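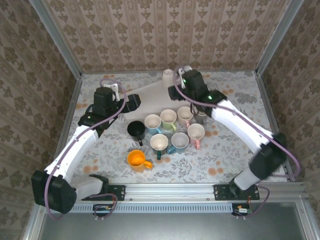
Vilden Publishes Results of Its Two-Gripper Comparison, Mugs Largely Intact

LANDEG, 10 May 2018. Vilden, which tests automation equipment for people who have already been promised it works, today released its comparison of two finger sets for small parallel grippers. The job was to pick up a mug and put it down somewhere else. Most adults manage this before coffee.

The two sets, the Murkus standard finger and the longer Trasgate finger, each made 100 attempts on a pair of tabletop arms. The Murkus fingers completed 84 without help. The Trasgate fingers completed 91, and took long enough over it that the test team began bringing sandwiches.

Both sets did well with plain upright mugs and poorly with handles that pointed the wrong way. The Murkus fingers tended to push a mug before closing on it. The Trasgate fingers closed politely on the handle and then let the rest of the mug swing. In January, an early trial on a bare metal bench gave much kinder numbers, and Vilden has thrown them out. The current setup uses a floral tablecloth and damask wallpaper, a background the company considers closer to the average aunt's dining room and much harder on a vision system.

"We were asked for a winner, and we have one by seven mugs," said Kimie Arai, who led the comparison. "If you are in a hurry, buy the other one. If you own nice china, please wait for the next report."

A total of 16 mugs were retired during testing. Vilden bought them all secondhand and says no set was broken up that had not been broken up already.

The full report, with the failure log and cable routing notes, is free on request from the Vilden press desk in Landeg. A second round, covering wrist cameras and the same tablecloth, is in preparation.

We use cookies to improve your visit. By continuing to browse this site you agree to our cookie policy. Accept | Manage settings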